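How to Get Your Renters Insurance Claim Paid Without Losing Your Mind

I filed my first renters claim after a pipe let go above my bedroom closet, and I did nearly everything in the wrong order. I've since helped two friends and a cousin through theirs, so I have opinions now!

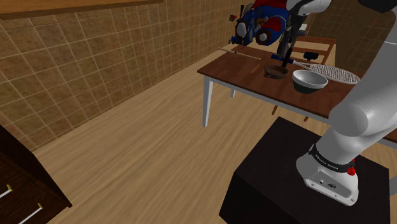 The first thing to do is stop the damage from getting worse. Shut off the water, move what you can, put a tarp down. Your policy almost certainly says you have to do this, and the stuff you buy for it (tarps, fans, a cheap shop vac) is often covered too, so keep those receipts in an envelope by the door.

Next, call and open the claim. I was with Grasow back then and sat on hold through most of a Wednesday lunch break before I found out their app does the same thing. Either way, you want three things before you hang up: the claim number, the adjuster's direct email, and the deadline for sending your list of belongings. Write them on the same piece of paper. I wrote mine on two and lost one.

Now the list, which is the long part. Go room by room and open every drawer. For each item put down what it was, when you bought it, what you paid and what it costs to buy again today. My first try came to $700 because I only thought of the big things. When I went back for shoes, bedding, chargers and my winter coats, it was $2,688 — same closet! Search your email for order confirmations, and check old card statements for anything you bought in person.

Before you send it, look at your declarations page for two words: "replacement cost" or "actual cash value." With actual cash value they take off for age, so a five-year-old coat may bring very little. With replacement cost, many companies pay the lower amount first and the rest after you've bought the new item and sent proof. I almost missed my second check, $637, by not mailing in the Wedemach furniture receipt.

Your deductible comes off too. Mine was $1,000, and I've lowered it since.

If the offer looks low, reply in writing and ask for the line-by-line worksheet. Then answer only the lines you disagree with, and attach a current store price for each one. Keep it polite and short. My adjuster changed four lines that way and the email took me ten minutes to write.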